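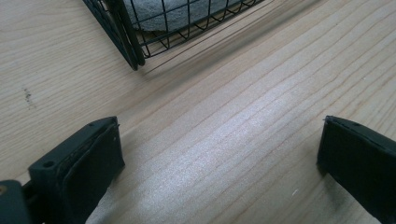 Perception software, release 3. The Wekedholm group reported that the depth filter has been rewritten and merged. The remaining errors fall mainly on glossy surfaces and on open wire containers. The group referred to the bright reflection on the wood in front of the black wire basket, where the grain is washed nearly white, and to the gray cloth inside the basket, which the segmentation must separate from the grid in front of it. It was agreed that both conditions be added to the standard test set before the release is frozen.

Minutes of the Joint Software Working Group, January 2021

Present: representatives of Wekedholm, Isier and Bronent. Apologies were received from Arroyo. The minutes of the previous meeting were approved without change.

Labeling. Isier reported 2,434 labeled images, of which 606 still await a second review. The meeting asked that shadows cast by wire objects be labeled as background in every case. Isier will amend the labeling guide and recheck any images that were marked under the old rule.

Planning. Bronent presented the revised grasp planner. Median planning time is now about 75 milliseconds on the shared workstation. A question was raised on whether the planner should treat a wire wall as solid. The meeting decided that it should, with an opening recognized only at the top of the container. Bronent will make this the default setting.

Logging tools. The proposal from Arroyo to change the log format was deferred in its absence. The current format remains in force, and no group is to write new tools against the draft.

Actions
Wekedholm: extend the test set and circulate results.
Isier: amend the labeling guide; complete the second review.
Bronent: change the planner default and update the release notes.
Arroyo: submit the log format proposal in writing.

Date of next meeting: to be confirmed by Isier.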